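## 4. Plant-based ordering in small restaurants

### 4.1 Setting and data

The four restaurants studied here are all in the old quarter of Rakwood. Vato and Kos are general restaurants that added a separate plant-based menu in the past few years. Urkik serves no meat but uses cheese and eggs in most of its main courses. The fourth, a bakery with a small dining room, asked to be left unnamed and is referred to as the bakery throughout.

Till records were supplied by all four for the whole of April. After removing takeaway drinks, staff meals and voided bills we were left with 1691 table orders. Of these, 923 contained at least one dish marked as vegan on the menu. A table order means everything put on one bill, so a family of five and a person eating alone both count once. This is a weakness, and we return to it in section 6, but none of the tills recorded the number of diners in a form we could trust.

The marking of dishes differed between kitchens. Vato printed a green leaf beside the name. Kos used the letters VG, which several diners took to mean vegetarian. Urkik listed its vegan dishes on the back of the card under their own heading, and the bakery wrote them on a board by the counter which changed during the day. We did not ask anyone to alter these arrangements. For the bakery we relied on the board as copied out each morning by the kitchen, and dishes added after midday may be missing from our list.

Prices were close enough between the four that we have not adjusted for them. A main course without meat cost a little less than one with meat at Vato and Kos, while at Urkik the vegan pizza was dearer than the plain cheese one, owing to the price of the nut-based topping.

### 4.2 Interviews

Interviews were held with kitchen and floor staff at each restaurant and with diners who had left a telephone number at the till. The staff interviews were carried out by Amra Vukčević and the diner interviews by Bram Hendriks. Most took less than half an hour. Notes were typed up the same evening and sent back to the speaker, who could strike out anything they wished. Two kitchens asked for supplier names to be removed, and this was done.

We began with open questions about the last meal eaten out and moved on to the menu only when the speaker raised it. The earlier pilot had gone straight to the word "vegan", and the answers were guarded. Meat-eaters in the pilot seemed to feel they were being asked to defend themselves. With the open questions people talked first about company, cost and how hungry they had been, and the ingredients came up later or were left out altogether.

### 4.3 What was ordered

Vegan dishes were ordered most often as part of a mixed table. It was common for one bill to hold a vegan pizza, a meat pizza and a shared salad. Bills made up only of vegan dishes were less common everywhere except the bakery, where a bowl of soup with bread counts as a full meal and the soup is nearly always made without animal products.

Pizza led at Vato and Kos. At Vato the version with roasted peppers and olives sold well on its own merits, and the floor staff said that many who ordered it did not know it had no cheese until it arrived. Very few were sent back. At Kos the same sort of pizza was listed on a separate card and sold slowly. The recipes are near enough alike, down to the wholemeal crust, that we think the separate card is the likelier cause. Krum Radulović, who cooked at both during the study, was asked to compare them and could find little difference beyond the amount of oregano.

Starters and sides were harder to classify. Chips, olives, plain bread and green salad are vegan in all four kitchens but were marked as such only at Urkik. We left them out of the count of 923 unless the menu marked them. Had we included every unmarked side, nearly all the bills would have qualified and the figure would have told us nothing.

Sweets and drinks are dealt with separately. Fruit was the only vegan sweet at Kos and was often ordered by tables that had eaten meat. Drinks were sold from the fridge at three of the restaurants and the till did not separate one soft drink from another, so we can say only whether a cold drink was bought. They were bought more often with pizza than with anything else. 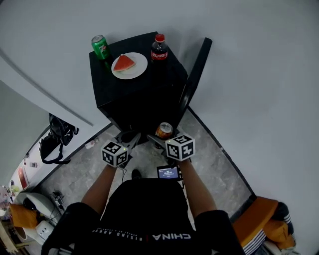

*Figure 3. Watermelon slice on a plate, with canned and bottled soft drinks.*

Mirjana Perić, commenting on a draft of this section, wrote that we had made too much of the printed card and too little of the waiter. In her view a diner who asks "what's good today?" will take whatever is named first, and the vegan pizza at Kos was never named first. She would have liked us to sit in the dining room through several evenings and write down what was said at the table.

We accept part of this. Floor staff at Kos told us that they mentioned the separate card only when asked, and two of them had not tasted anything on it. At Vato all staff ate from the full menu before opening, and several named the pepper pizza as their own usual choice. It is quite possible that this accounts for some of the gap. Our data cannot split the effect of the card from the effect of the recommendation, as the two went together in both places. Sitting in on service was considered at the planning stage and turned down by the owners, who felt that a stranger with a notebook would put people off their food.

### 4.4 Why diners chose as they did

Three groups of reasons came up often enough to be worth setting out, although many people gave more than one.

The first was plain liking. Diners who ordered the lentil pie at the bakery spoke about the pastry and the gravy, and seldom about what was missing. The same was true of the pepper pizza. When Hendriks told one diner at the end of the interview that her dish had been vegan she said she would have it again but would rather not have been told.

The second was the needs of someone else at the table. Parents of children who could not have milk tended to order a vegan dish for the child and then share it, as it saved asking the kitchen about each ingredient. Groups of friends with one vegan among them picked the restaurant by the menu posted outside — Urkik's heading on the back of the card was no help here, since only the front was on show in the window.

Cost and lightness made up the third. Lunch customers in particular wanted something that would not leave them sleepy in the afternoon. We make no claim about whether vegan dishes do this. Some of the heaviest plates in the study, among them a fried aubergine dish at Kos, contained nothing from an animal.

Health in the wider sense was mentioned less than we had expected from earlier work, and animal welfare was raised mainly by those who ate no meat at home either. Etenesh Wolde coded the diner notes a second time without seeing the first set of codes. The two sets agreed on most passages. Where they differed it was usually over whether "it's lighter" belonged with health or with comfort, and we settled on comfort.

### 4.5 Changes made during the study

One change took place while the records were being collected. Urkik reprinted its card and moved four vegan dishes to the front, among the other mains. The owner had ordered up to 2000 copies of the old card and used the remainder at lunch until they ran out, so both versions were in use for part of the month. The till did not note which card a table had been given. We have therefore treated Urkik as a single set of orders and have not attempted a comparison of before and after. Evening staff thought the chickpea stew sold better from the front of the new card, but the weather had also turned colder, and stew tends to sell in cold weather.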